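I spent most of August on one question: does a policy need the wrist view at all, or is the overhead view enough for simple pick tasks? The Graketti write-up says overhead is enough. I wasn't sure, so I trained the same small network twice on the same 204 demonstrations, once with both views and once without the wrist. 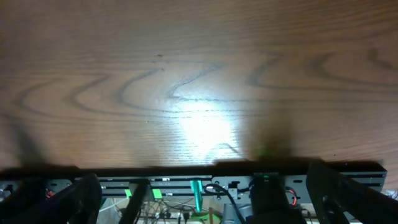
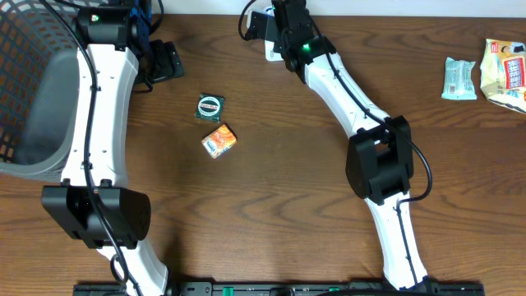

Wrist view first, then the view from the head. Same table in both.

With both views the policy needed roughly 200 epochs to settle. Without the wrist it settled sooner but did worse on small packets - seven more missed grasps over the test set, nearly all of them short of the target by a finger's width.

My guess is that glare matters more than I allowed for. A bright spot on bare wood takes up a lot of the wrist image, and the network has to learn to ignore it. Random brightness changes in training helped a little.

Next I want to try the Reltwood trick of dropping one view at random during training. I'll post the numbers when the runs finish.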